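**What rules do you follow when recording folding sessions in a real bedroom?**

posted by Nuala Ní Chonaill

Hi everyone, and sorry in advance, this will be long! I look after home sessions for a small project called Jirnton. Our people do ordinary household jobs with a pair of hand-held grippers, one for each hand, and the recordings go toward teaching a robot to do the same. We have 220 good laundry episodes so far and we need 383 by the end of October.

My trouble is that our written rules came from a lab bench. They say "clear the work surface" and "keep the background plain," and a family bed with lace-edged quilts and school-type charts on the wall is never going to be plain.
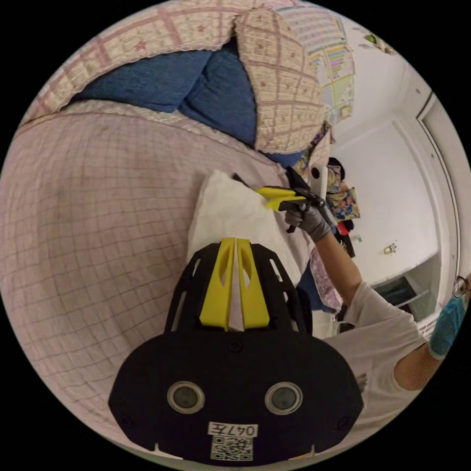 So I keep going back and forth on how strict to be. Do you make people wear gloves on both hands every time? Do you strip the bed first? And what do you do about a shirt or towel that gets dropped halfway through – stop and start over, or let it run? I'd love to hear what has worked for you, even if it's only a page of scribbles taped inside a cupboard.

---

**Clodagh Keane**

Welcome, Nuala! I wrote the house rules for Cusitico after a very muddled first month, so you have all my sympathy. Please don't strip the bed. A robot that has only ever seen bare sheets will be lost the minute it meets a pillow, and your hosts will get tired of remaking everything. What we ask for is one clear patch in the middle, big enough for the item laid flat, and everything else stays the way the household keeps it.

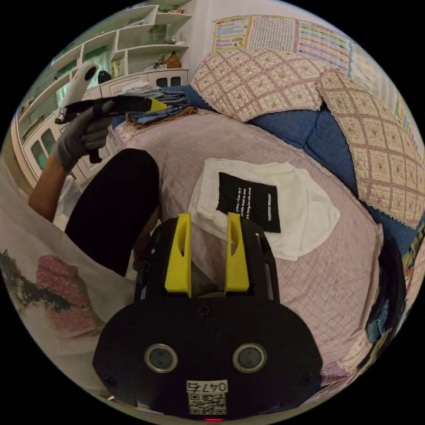

Gloves we do insist on, both hands, same pair for the whole session. Labels on the grippers get checked at the start, left tool in the left hand, and one of us says the label out loud before the first take (you would be amazed how often a swapped pair slips through when people are tired). For drops, let it run. If you can pick the thing up with the grippers, pick it up and finish. If you have to use your fingers, end the take and mark it.

Two more that I'd put in bold if I were you. Walk through the room with the host first and put away mail, family photos and anything with a name or address on it. And stop after 9 takes for a proper break, with the tools set down – squeezing a trigger all afternoon is hard on the thumb joint, and folding gets sloppy long before the person notices.

If anyone else is in the room, they should sign the same consent sheet as the person folding. Face coverings don't change that in our rules.
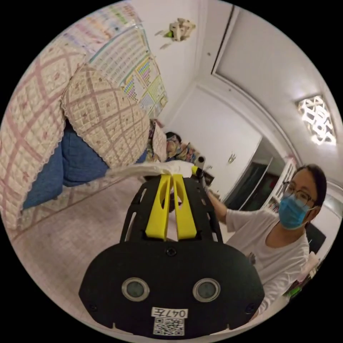 **Cronin**

Mostly agree but 9 is too many with towels. We do five. Also write down which item was used, we had to throw out a big batch at Stirkau when nobody could say what had been folded.

---

**Nuala Ní Chonaill**

Thank you both so much! I'm going to rewrite the surface rule tonight and borrow the one clear patch idea word for word, if Clodagh doesn't mind. Cronin, do you log the item by hand, or does someone say it at the start of the take?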